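# Fixing a Surface-Mount Socket to a Bench with an Angle Bracket

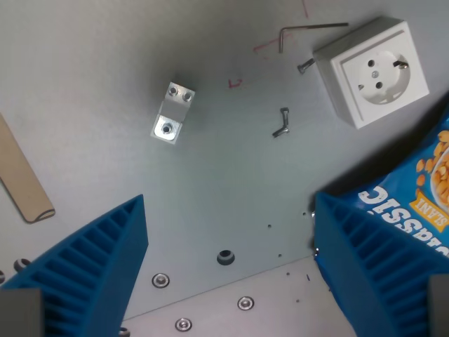
I love this little job! It takes one evening, it costs next to nothing, and you end up with power right where you work. Before any drilling, I lay the parts out on the metal and live with them for a few minutes. My bracket is a shiny aluminum one with two holes in the upright side and a single bigger countersunk hole in the foot, so the foot goes down on the plate and the upright carries the load. The socket is the square white kind with a round Schuko face. Keep the screw and the hex key close by, and yes, peanuts are allowed.

**Before you start**

The bench must be unplugged, and the cable to the socket must be dead. Test it. If the wiring is new, have an electrician make the final connection.

**Steps**

1. Stand the bracket where you want it and mark the foot hole with a sharp pencil. I like to stay 200 mm from the front edge — your sleeves will thank you.
2. Center punch the mark, then drill slowly with a drop of oil.
3. Clean off every bit of swarf. Deburr both sides!
4. Bolt the foot down, finger-tight only.
5. Hold the socket's back box against the upright and mark through the two holes. Drill those at 4 mm.
6. Screw the box on, square it up by eye, and then tighten the foot.
7. Leave 300 mm of spare cable behind the box so you can open it again later.

My bench is 1200 mm long and one socket at the right-hand end is plenty. Samer Khasawneh put his in the middle, and he likes it there, so try both spots with a bit of tape first. In July I'm adding a second one for the soldering corner, and I can't wait.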